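Comparing Two Push Rods on a Block-Sorting Board

Before you spend money on a gripper, try a plain rod. Pushing is enough for a lot of sorting work, and a rod has no fingers to calibrate.

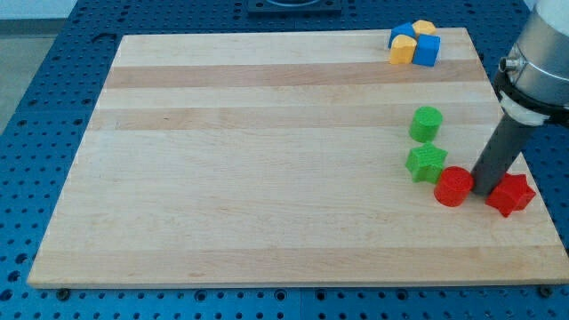
You need two rods of different diameters and a set of blocks. Mix the shapes, as stars turn when pushed off center and cylinders tend to slip sideways.

1. Bolt the board down. Clamps creep after a few hundred pushes.

2. Fit the first rod and touch off at each corner. Set the tip height in the controller so it clears the wood by 2 mm.

3. Load the same start layout for both rods. Ours is in the Kushnir project folder as a text file.

4. Run 500 pushes at low speed. Log the target and final position of each block.

5. Swap rods, touch off again - do not skip this - and repeat.

Compare the errors by shape, then by color if your camera does the tracking. Mesfin Abera found that the thin rod did better in narrow gaps and worse on long straight pushes. Check the tip for wear at 3,000 pushes and replace it if the edge has rounded.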